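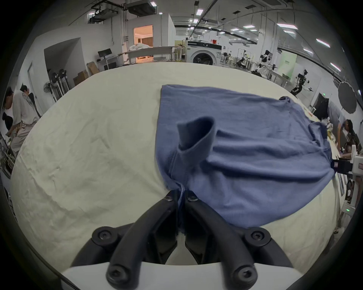

3.2 Materials and work area

Garments were folded at a table covered with a white cloth. The cover was not fastened down and was smoothed by hand at the start of each block, although shallow creases remained in most trials. Figure 2 shows a blue T-shirt spread on the table in a crumpled and partly twisted state, with a washing machine in the background. We refer to this class of starting state as "disordered" throughout the paper, in contrast to the "flat" state, in which both sleeves and the full hem are visible from above.

The garment set contained 37 items, all of them short-sleeved T-shirts in adult sizes. Seventeen were bought new and washed once before use. The remainder came from household donations and varied in age, fabric weight and degree of shrinkage. Shirts with buttons, pockets or large rubberized prints were left out, as the prints tend to stick to themselves and hold a fold that the fabric alone would not.

Figure 2. Blue T-shirt in a disordered starting state on the covered table. One sleeve stands up in a loose loop with its darker inner side showing.

3.3 Starting states

Disordered states were produced by lifting the shirt at an arbitrary point, holding it clear of the table and releasing it. No attempt was made to match states between participants. Each state was then coded by two raters (Cele and Hlongwane) on three items: whether the neckline could be located by eye, whether either sleeve was trapped under the body, and whether any part of the shirt was inside out. Disagreements were settled by a third rater (Makhubela), who did not see the first two codes.

The raised sleeve in Figure 2 is a common feature of these states. Under the scheme of Sæther it would be counted as a free sleeve, whatever its shape. We found this too coarse. A sleeve that stands open keeps its volume when the body of the shirt is pulled, and it often falls across the chest panel during the first smoothing stroke. We therefore coded standing sleeves separately from sleeves lying on the table.

3.4 Procedure

A trial began with the first contact with the fabric and ended when the folded shirt was released. Participants were told to produce a rectangular fold with the neckline on the outside and were given no instruction on the order of steps. A total of 1,167 trials were retained after exclusions. Trials were excluded if the shirt left the table or if the table cover moved far enough to expose an edge.

First contact was coded by location: hem, hem corner, side seam, sleeve, shoulder or neckline. A contact at a lower corner, where a narrow bunch of fabric is gathered and drawn outward, was coded as "hem corner" even when the hem itself was rolled under. Contacts that covered two locations were assigned to the one nearer the center of the grasped fabric. Time to the first flat state was measured separately from total folding time, so that the cost of untangling could be compared across starting states.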